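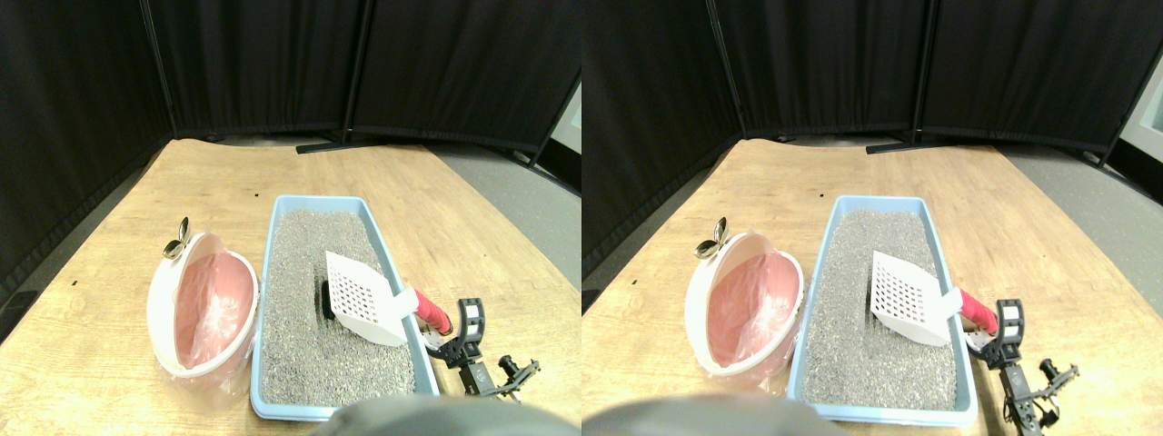
How often should a litter tray be scooped? Once in the morning and once in the evening for a single cat, with a complete change of litter on a regular schedule.

June 20, 2024
Inisness Household Advice Service
Filed under: Home Care > Pets in the House

Residents who keep an indoor cat are asked to follow the guidance below. It applies to clumping and non-clumping mineral litters. Wood pellet and paper litters are covered in a separate sheet.

Setting up

Choose a tray that is longer than the cat, measured from the nose to the base of the tail. A rectangular tray with plain sides is easier to wash than one with molded corners or a fitted hood. Most cats are content with two to three inches of litter. A tray filled close to the rim will spill whenever the cat digs, and the extra depth does not improve odor control. Where a tray has been overfilled, remove the surplus with a dry cup and return it to the bag.

Keep a lined bin within arm's reach of the tray. Carrying a loaded scoop across a room is the usual cause of grit on the floor. The liner should be large enough to fold over the rim on all sides, so that it does not slip down when waste is dropped in. A bin with a handle can be brought to the tray and taken away again afterward.

Daily scooping

Slide the blade of the scoop along the bottom of the tray and lift slowly. Shake gently from side to side over the tray until the clean granules have fallen through the slots, then tip the remaining waste into the bin. Work from one end to the other. Level the litter with the back of the scoop and top up with fresh litter to the original depth.

The size of the slots matters. A scoop with small openings suits fine mineral litter, but it will hold back coarse granules and waste a good deal of clean material. Test a new scoop with a dry handful before relying on it. Handles wrapped in tape or soft grip material are comfortable but must be wiped down with the rest of the scoop, and the wrapping replaced when it begins to lift.

Wash hands with soap and warm water after every cleaning. Pregnant residents should have another member of the household do this work where possible. If that cannot be arranged, wear disposable gloves.

Full change

For non-clumping litter, empty the tray every week. For clumping litter, every two to three weeks is sufficient if the tray is scooped daily. Wash the tray with hot water and a mild, unscented dish soap. Allow it to stand for 20 minutes with the soapy water in it, rinse twice, and dry fully before refilling. Avoid products that contain ammonia or pine oil.

Replace the tray itself when the base is deeply scratched. Scratches hold odor that washing will not remove.

Disposal

Tie the liner securely and place it in the general waste container. Litter of any kind must not be flushed, including brands sold as flushable, as the older pipework in the Judetti and Dafis buildings is easily blocked. Litter is not accepted in the garden waste collection.

From November, bagged litter from the Zumham building should be taken to the ground floor waste room. The chute on the upper floors is for kitchen waste only.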